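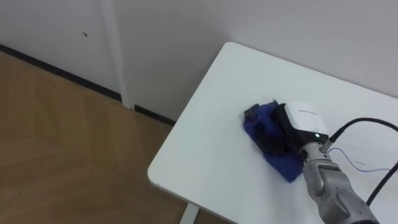 4. Folding a crumpled cloth

Now for the fun part! Your Susico table is up and level, the white top has had its first wipe, and it's time to put it to work. A single plain cloth is the best thing to start on, and a good strong colour helps no end - royal blue on a white top shows every crease and corner at a glance.

4.1 Drop the cloth on the table in a heap. Don't tidy it first.

4.2 Find any corner and pinch it. Keep your other hand off the cloth for now.

4.3 Lift until the cloth hangs free, then look for the lowest point. On a square cloth that's very often the opposite corner, or close to it.

4.4 Take hold of the next corner along, let go of the first if you need to, and work round until you have two neighbouring corners, one in each hand.

4.5 Lay the cloth down away from you, far edge first, and draw it back towards the front of the table. Lovely and flat!

Note: If one edge keeps slipping over the rounded front corner, move the whole cloth further back. You have more room there than you think.

4.6 Smooth from the middle outwards with a flat palm. Press, slide, lift. Five passes will do for a thin cloth (thicker ones may want a few more, and a shake in between).

4.7 Fold in half, edge to edge, and in half again.

Caution: The legs are slender. Rest a hand on the top by all means, but never lean your full weight on it or sit on the edge.
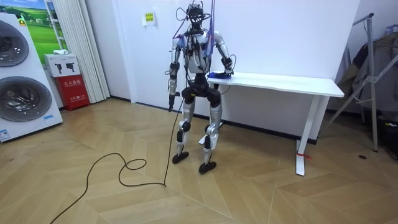 5. Where the table should stand

5.1 Push the back edge up to a plain wall. A cloth can't slide off the far side then, and smoothing is so much easier.

5.2 On parquet, lift the table into position with a second person. Dragging it will mark the wood.

5.3 Check all the feet are touching the floor, then press lightly on each corner. Any rocking, go back to section 3 and adjust.

5.4 Stick a bit of coloured tape low down on the front right leg. Next time you move things for cleaning, you'll know which way round it goes.

Caution: Look down before you step back with a cloth in your hands. Cables on the floor are easy to catch a heel on.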